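Community Centre > Hall Users > Meetings > Minutes

GROKVILLE HALL USERS GROUP
Minutes of general meeting, Sep 1, 2020

Held in the supper room, 7.00 pm
Chair: Juwita Menon
Present: nine members, as per the attendance sheet
Apologies: two received, both from the quilting group

1. Previous minutes
The August minutes were read and accepted with one correction. The storeroom shelving is to go along the back wall, not the side wall as recorded.

2. Matters arising
The side door closer has been adjusted and no longer slams. The blind in the supper room is still stuck halfway. Juwita has asked for a second visit from the blind company and will report next time.
The key register has been brought up to date. Two keys remain outstanding and letters have gone to the groups concerned.

3. Finances
Opening balance $3685. Hall hire received in August was well down on last year, as expected with the reduced numbers allowed in the room. Outgoings were $63 for cleaning cloths, hand soap and a replacement tap washer set. The electricity account has not arrived.
Report accepted.

4. Supper room tables
This item took up most of the evening.
The light wood table has been in use for a month and members were asked for their views. General opinion was favourable. It is a good height for cutting out fabric and for the card players, and the pale colour makes the room feel bigger. The craft group said pins and dark thread are easy to find on it. The card players find it throws back the glare of the ceiling lights at the window end and asked if it could be turned side on. Agreed to try this for a fortnight.

Care of the surface was discussed at length. Cups have been put down without mats. Juwita read out the care sheet from Verbeke, who supplied the table:
- wipe with a damp cloth, along the grain, then dry
- no spray cleaners containing bleach or ammonia
- no hot dishes or urns directly on the wood
- no taping of paper or plastic to the top
It was asked if the last point covered masking tape, which the children's art class uses to hold down paper. Juwita had rung Verbeke about this and was told masking tape is fine for an hour or two but should not be left on overnight. The art class will use the old trestles in the meantime.

Motion: that a copy of the care sheet be laminated and fixed inside the cupboard door with the cloths. Carried.

A quote for two more tables to match was tabled. Verbeke has quoted $1101 for the pair, delivered and assembled. Stusska has a cheaper table with folding legs but only in a dark finish. Some members preferred folding legs so that the floor can be cleared for exercise classes. Others pointed out that the present table can be slid against the wall by two people without much trouble. After discussion it was agreed to hold the decision over until the electricity account is in — the money is there, but it would leave less in hand than the group likes.

Felt pads are needed for the legs of the present table. Skollex pads were suggested, the screw-on kind, as the stick-on ones came off the chairs within weeks.
Action: Juwita to buy a packet and fit them before the next booking.

5. Chairs
There are 21 stacking chairs in the supper room and the rest are in the main hall. Members are reminded that chairs stay in the room they belong to. Stacks should be no higher than five. One chair with a split seat has been put behind the storeroom door for disposal.

6. Cleaning between bookings
Each group is to wipe down tables, door handles and the tap before leaving and sign the sheet on the clipboard. The sheet was left blank on four occasions in August. Groups should allow 15 minutes at the end of their booking for this, and the next group is to wait outside until the room is clear.

7. General business
The kitchen clock has stopped and needs a battery. Lost property will be cleared at the end of the month. A grey umbrella and a casserole lid were shown to the meeting and not claimed.

Meeting closed 8.25 pm. Next meeting to be held in the same room, date to be advised by email. 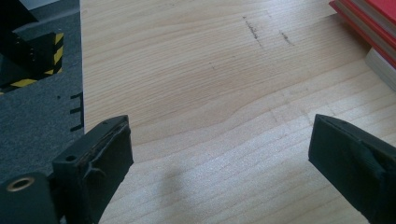

Any corrections to these minutes should be given to Juwita Menon before the next meeting. Comments on the table quote can also be left in writing in the group's pigeonhole, with your name and the name of your group on the page.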